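# Painting a planked ceiling white, beams and all. Spray or roller?

**Plusach**, 20 August 2018

Hello all, long time reader, first time asking anything. We've taken on a little upstairs workroom and I'm trying to work out the best way to freshen it up without losing the whole of my holiday to it. The walls are easy enough, plain and flat, and I've done plenty of those. It's the ceiling that's worrying me. It's boards all the way across, with a groove between each one, and there are beams running under it as well. Everything up there has been painted white at some point but it's gone a bit yellow, and in the grooves it's more like tea.

I had a firm round in January and they wanted 397 pounds for the ceiling alone, which seemed steep to me for what I assumed was a day's work. Then I went up a ladder with a roller and did a test patch, and now I can see why they asked for it! The roller skips straight over the grooves, so you end up with bright white stripes and dingy lines between them. I went back in with a small brush and my neck gave out after half an hour.
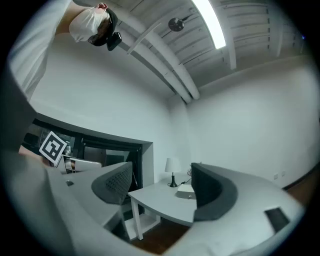
So I'm tempted to hire a sprayer, but I've never used one and there's a fair bit up there to mask off: a long light fitting, a black fixture on a little stem, plus the edges of the beams if I decide to do them in a different finish. There's a wooden floor too, with a dark skirting board that I really don't want speckled. Two things I'd love to know. Is spraying worth the faff for one room? And do I need to prime over the yellow bits, or will two coats of decent ceiling paint see them off?

Oh, and the room has an opening through to the next one, with a black frame round it, so whatever I do I'll have to stop the mess drifting through. Any tips for that would be very welcome.

---

**Kirui**

I did a ceiling like this in our back bedroom and I'd say don't spray. I know people love their sprayers, and for an empty house they're brilliant, but for one room you'll spend a day and a half taping up plastic and twenty minutes painting. Then you've got to clean the thing, and that's a miserable job.

What I did in the end was this. Brush the grooves first, the whole lot, with a cheap angled brush (mine was 27 mm and it was just the right size). Don't be careful, slop it in and let it go over the edges of the boards a bit. Then go straight over with a long-pile roller on a pole while the grooves are still wet, working along the boards and never across them. The roller picks up the extra and you don't get lines. I did three boards at a time so nothing dried on me.

For your neck, get off the ladder. I borrowed a low platform, the sort plasterers stand on, and it made all the difference. Swimming goggles too, if you don't mind looking daft. I got a drip in the eye on the first day and wore them after that.

Yes to primer. If the yellow is from smoke or from knots in the wood it'll come straight back through ordinary emulsion, however many coats you put on. Ask me how I know! Wash it down with sugar soap first, rinse, leave it overnight, then a stain-blocking primer, then your top coats. I used matt on the boards and the same matt on the beams and I'm glad I did, as the beams show up plenty by themselves.

---

**Arkov**

spray it. hired one for a weekend, never looked back. just mask properly

---

**Prikach**

Bit of a middle way from me. Spraying does give a lovely finish on boards, but check the hire price with the cleaning charge added on, as ours came out dearer than expected. If you do go for it, practise on an old sheet of cardboard first and thin the paint as it says on the tin.

For the opening, I'd hang a dust sheet on the far side and tape it to the wall beyond the frame, so you're not sticking tape on black paint. I pulled a strip off a doorframe once and the paint came with it. Light fittings: power off at the board, then bag them. If that black thing on the stem is a smoke alarm, cover it while you work and take the cover off the minute you're done. I left mine bagged for a week and only noticed when I burnt the toast.

Low-tack tape on the skirting and lining paper on the floor. Plastic sheeting gets horribly slippery once there's paint on it.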